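Talk notes, Tovham evening class, Nov 18, 2024
Looking after your feet when you walk for fun
(Speak slowly! Water on the left. Handouts go round at the end or they'll all read ahead.)

Hello everyone, lovely to see so many of you on a filthy night. I'm going to talk for 39 minutes and then you can ask me anything, including the rude questions, which are usually the best ones.

Start with my own story. I took up long walks at fifty-four, did the Vukau path that April with my sister-in-law, and by the second evening I was going downstairs on my bottom. Fourteen miles a day in shoes I'd bought the week before. (Pause for groans.) I'd read up on maps and rucksacks and which flapjack to take, and hadn't given my feet a thought.

Ask for hands up: who's had a blister in the last year? Who popped it? Keep your hands up if you popped it with something you found in your bag. Right. We'll come back to you lot.

So, fit first. Go shopping in the afternoon, when your feet have spread a bit, and take the socks you mean to walk in. Stand up when you try them on. Walk down a slope if the shop has one. If your toes touch the front going downhill, put them back, even if they're half price. I know. I've got a pair of half-price ones at home and they've been to the post box and that's all.

Do the thumb trick with the big foam foot. Don't drop it like last time. 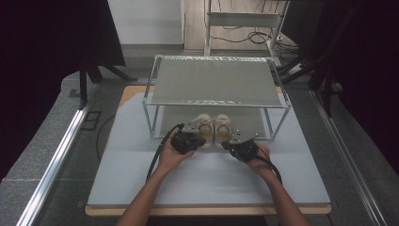 Next bit is socks, and I do go on about socks, so somebody wave at me if I'm still at it when the tea comes out. Cotton holds the sweat and then it rubs. Wool or a wool mix is what I'd go for, and carry a dry pair where you can reach them without unpacking your lunch. Change at midday. It feels like a new pair of feet, it really does.

Lacing. Get two people up to the front for this. Show the heel lock slowly, then again from behind so the back row can see. Reginald Pennington came to the spring class and swore he'd been tying his laces perfectly well since 1961, thank you very much, and then he rang me after his next outing to ask how the loop went again. So there's hope for all of us!

Blisters. Stop when it's a hot spot, please, even if the others are marching off. Tape it there and then. Small blisters: leave the skin alone, clean it, cover it. Anyone with diabetes or poor feeling in their feet, don't mess about at home, see a pharmacist or your GP. Say this part twice. Look at the bag people.

Toenails, quickly: straight across, a couple of days before a long walk and never the night before.

Then the bit from Bok-nam Hyun, who led our group round the Afolabi loop and makes everybody sit down after the first half hour, boots off, whether they like it or not. I grumbled. I had a bit of grit the size of a peppercorn in my left sock and hadn't even noticed. Now I do it every time and my family find me unbearable.

If there's time: building up distance. Add a little each week, have an easy week every so often, and don't try to make up the miles you missed because of a cold. Skip this if the tea's ready.

Handouts: there are 100, one each please. The sign-up sheet for the Zerkance walk is by the door, and boots need to be worn in before you put your name down.

Questions.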